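Section 4: Setting Up Your Coffee Spot

I'm going to assume you've put the Owino tabletop together by now (Section 3) and that it doesn't wobble. If it does wobble, go back and give the leg bolts another turn before you put anything hot on it. I'll wait!

I wrote this part of the guide for the white Clumbridge top, the one most people order. The oak one is more forgiving and you can skip steps 6 and 7 if you have it, you lucky thing. Last revised July 19, 2025, mostly to fix the bit on the spoon rest, which I had made sound much harder than it is.

What you'll need: a mug, a spoon, two small wooden blocks, a soft gray cloth or any lint-free one you like, and a little dish soap. Everything but the soap and the mug comes in the Findska accessory pack.

Placing the mug and the spoon rest

1. Wipe the top once with plain water and dry it. It will have packing dust on it even if it looks clean (mine did, all over my sleeve).

2. Pick the mug's home. I like it well in from the front, with the handle turned to whichever side you reach from. I keep the handle to the left and I'm not even left-handed, it's just how the chair sits.

3. Set the two wooden blocks to the right of the mug, one a bit farther back than the other, and rest your spoon on them. Leave plenty of room between the blocks and the mug - a wide gap is what keeps coffee off the wood, and bare wood soaks up coffee like you wouldn't believe.

4. Fill the mug, but stop a little short of the rim. A dark mug with a white inside makes this easy, because you can see the coffee line against the glaze without leaning over it.
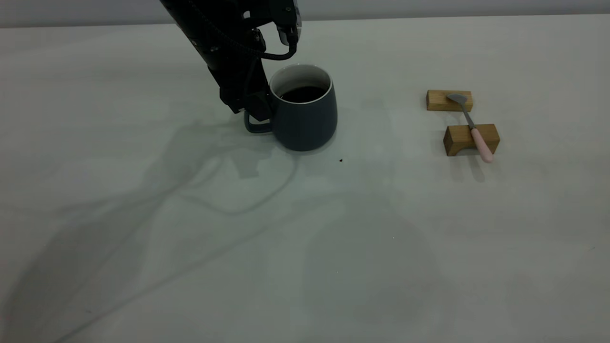
5. Live with it for a day or two. Reach for the mug without looking, put the spoon down without looking, and if you keep bumping something, shift it now. Once you like the layout, carry on to the cleaning part.

CAUTION: The top is rated for a hot mug but please don't park a pan on it. I did this in March with a small saucepan and there's a ring in the finish of my first one that no amount of rubbing will bring out.

Wiping down

6. Take the mug and the spoon rest off completely. I know, I know, it's tempting to wipe circles around them. You end up with a crusty line where the circles stop.

7. Fold your cloth into a flat pad, dampen one side, and go over the top in long straight passes from the back edge to the front. Flip to the dry side and do it again. Keep the cloth moving and don't lean on it, the finish is matte and hard scrubbing will leave you with shiny spots.

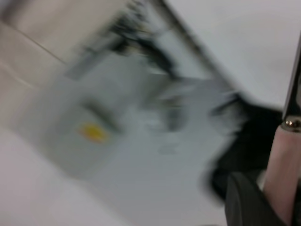
Gray and flat, and all in a blur.

NOTE: Don't use the green scratchy kind of sponge, powdered cleanser, or anything with bleach in it. A drop of dish soap in a bowl of warm water has handled everything I've thrown at mine, and that includes beet juice.

8. Now look at the top from an angle with a lamp or a window behind it. White shows every crumb, and coffee dots dry so small that you can look straight at one and miss it. Soft gray patches that move when you move are just shadows, so leave those alone. (I once scrubbed at the shadow of my own elbow.)

9. Lift crumbs with a dry corner of the cloth. For a dried dot, lay a damp corner over it, count to 50, then dab. If there's a faint smudge left, dab again with a drop of soap and rinse.
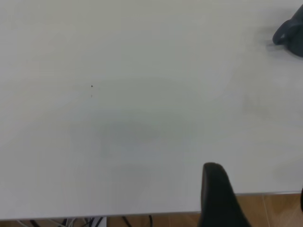 A dark speck left of center on the white top, with a very faint smudge just under it.

10. Dry the whole top, then put the blocks, the spoon and the mug back where you had them.

If a mark won't budge

Let it sit under a damp cloth overnight and try step 9 again. Still there after 24 hours? Rikitz sells a small finish pen, part number 128 in the parts list at the back. Test it on the underside first - the white has a bit of gray in it and the pen goes on brighter than it dries.

Section 5 covers the drawer and its runners. Have your screwdriver handy, the short one.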